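Notes on teaching by hand, part four: trash
30 January 2019

The Plikdale set now stands at 1,281 demonstrations, of which 551 involve putting something into a bin. I had expected this to be the easy category. A bin has a wide mouth, the target pose is loose, and nothing has to be placed upright. In practice it has the worst rejection rate of anything we have recorded since October.

The hardware is unchanged. Two hand-held grippers, one per hand, each with a camera on it. The operator holds them and does the chore. No arm is present during recording. The trajectories are recovered afterward from the video and the motion sensors, and the arm only sees the task at training time. For comparison I also collected 150 episodes by remote control on the bench arm, using the Tikkanen leader handles.

The remote episodes are cleaner in one respect: every pose in them is reachable by the arm, by definition. They are also slow. An operator on the leader handles takes some 30 seconds to drop one wrapper, and most of that is spent hunting for depth. With the grippers in hand the same person works at close to normal speed, which brings its own problem. Fast wrist rotations smear the video and the pose tracker (Dranon, version 2) loses its features.

Packaging film is the main difficulty. It is transparent, it reflects the ceiling light, and its outline changes every time it is squeezed. A clear bag with a printed label gives the model something to hold on to. A clear bag with no print gives it almost nothing, particularly over a bin that already has other wrappers in it.

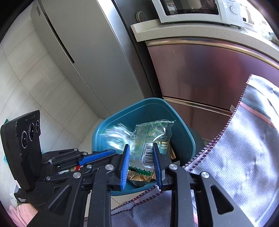
Does a hand-held demonstration need to be done at robot speed?

Only where contact happens. We let operators move freely between objects and ask them to slow down for the grasp and the release. The free-space portions get retimed in processing to fit the arm's velocity limits, but a rushed grasp can't be repaired that way.

The release deserves its own paragraph. Film clings to the finger pads. A person feels this and gives a small shake, usually without noticing. The early policy copied the shake and applied it to everything, including a full yogurt cup. I have since split the release into two labels, plain and shaken, and the second is only used when the operator reports that the item stuck. Retraining on Virnora with the split labels removed the shake from rigid objects. It did not fully fix film, where the policy still opens too high over the rim.

Two smaller changes to the protocol. The bin gets moved between episodes, by at least its own width, and it is no longer emptied each time. Starting from an empty bin every time had taught the policy to look for a plain bottom surface, and it hesitated once there was anything inside.

Next is tying the bag and lifting it out, which needs both grippers working together. The finger pads are probably too wide for the knot. I have a narrower pair drawn up and will print them before recording anything.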